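Fluker keyframe review: gallery
November 16, 2022
By Naa Kyei

Fluker is the tool we use to turn a recording from a hand-held gripper into something a planner can train on. It reads the wrist view, estimates the camera path and the jaw opening, and cuts the recording into segments at the points where the jaws change direction. Each segment gets one keyframe. The gallery is where a person looks at the keyframe and decides whether the cut was correct.

Version 18 changed three things that affect review.

The jaw opening is now computed from the fingertip pads alone. Previous versions fitted the whole jaw outline, which failed when the lower part of the jaw was out of focus. The pads are fitted as two separate patches with mirrored slant, and the opening is the distance between their inner edges, scaled by the calibration file. If only one pad is found, the value is marked missing and is not interpolated across more than 5 samples.

The camera path no longer takes features from the jaws. A fixed mask covers the normal travel of both fingers, plus a margin for blur. The lens border is masked as well. Before this, a slow closing motion was sometimes read as the camera backing away, and Manalastas (our planner) learned a small retreat before every grasp. Retraining on the corrected paths removed it from all but 22 of the test rollouts. Those have a different fault, a clock offset in the log, and are being handled separately.

Segment labels are now written in two parts: jaw state and target region. Jaw state is set by the software. Target region is set by the reviewer, who draws it on the keyframe. The region can be an open container, in which case its rim and its contents are drawn as separate layers. The planner treats the rim as an obstacle and the contents as candidates. Use the rim layer even when the wall is thin, or the approach path will be planned straight through it.

Regions smaller than 80 pixels on the short side are stored but skipped in training. Repeating patterns are allowed inside a region but are down-weighted in path estimation, where a match can slip by one repeat and still score well.
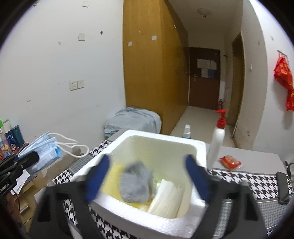

KIRSIDE, August. Jaws spread wide on either side of an open styrofoam box, nothing held. Jaw state: open. Target region: box, with the thick rim on its own layer and two candidates inside, the grey fuzzy object and the pale stalk leaning to its right. The pump bottle immediately right of the box is drawn as an obstacle. The houndstooth bands of the tablecloth are down-weighted, and path features are taken from the wardrobe edges and the wall plates instead.

Corrections to labels go through the Jukavik queue with the segment number in the subject line. Reviewers should leave the jaw state field alone and file a note if it looks wrong.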